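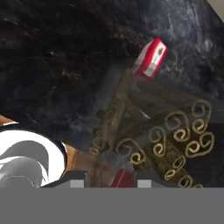

Black marble pattern worktop with pale veining (computer render).

Mesdale worktop sealer: six weeks on

Posted November 18, 2021

I don't like sealers. Most of the ones I've used have been scented water with a big promise on the bottle, and the last one left a haze on the stone that took me a weekend to shift. So when Mesdale put out a kit at £36 claiming a full year of protection from one coat, I bought it with my own money and a fairly low opinion of it.

You get a bottle of sealer, two cloths, a foam pad and a folded sheet of instructions in very small type. The cloths shed. I gave up on them after the first corner and used an old cotton pillowcase, which did a much better job. The pad is fine.

Putting it on is easy enough. Clean the stone, let it dry overnight, wipe on a thin coat, wait ten minutes, buff. The sheet says you can do it in half an hour. It took me most of an evening, and my kitchen is not large. The ten minutes is also wishful on dark stone, where every smear shows the moment you put a lamp on. I had to go over the stretch by the hob three times. The smell is strong for the first night and gone by the second.

Does it work? Up to a point. Water beads nicely, but water beads on almost anything for the first fortnight. I was more interested in oil, coffee and lemon juice, so I left a spoonful of each on an offcut for an hour, one half sealed and one half bare. Coffee wiped clean off the sealed half and left a faint ring on the other. Oil was the same, a bit less clear cut. The lemon juice etched both halves, and I couldn't tell them apart afterwards. Mesdale's leaflet does say "resists everyday spills", and I suppose they'd argue lemon isn't one of those. It is in my house.

By week five the beading near the sink had dropped off badly. The rest of the top is holding up. I wipe down with plain soap and water, nothing harsh, so a full year looks very hopeful to me — I'd plan on doing the wet areas again every couple of months and treat anything longer as luck.

I used Gellico's spray before this, from September last year onwards. It's cheaper, goes on in a quarter of the time and did nothing at all for coffee. Wosteo make a two-part version that a fitter quoted me £229 to apply, and for that money I'd want it in writing what happens when it fails. They wouldn't put it in writing.

One more grumble. The bottle has no measuring marks and the cap drips, so you will get sealer on your hands. Wear gloves. There are none in the box.

I'll probably finish the bottle. I won't buy the kit again at full price, though I might buy the sealer alone if they ever sell it that way.

Three out of five.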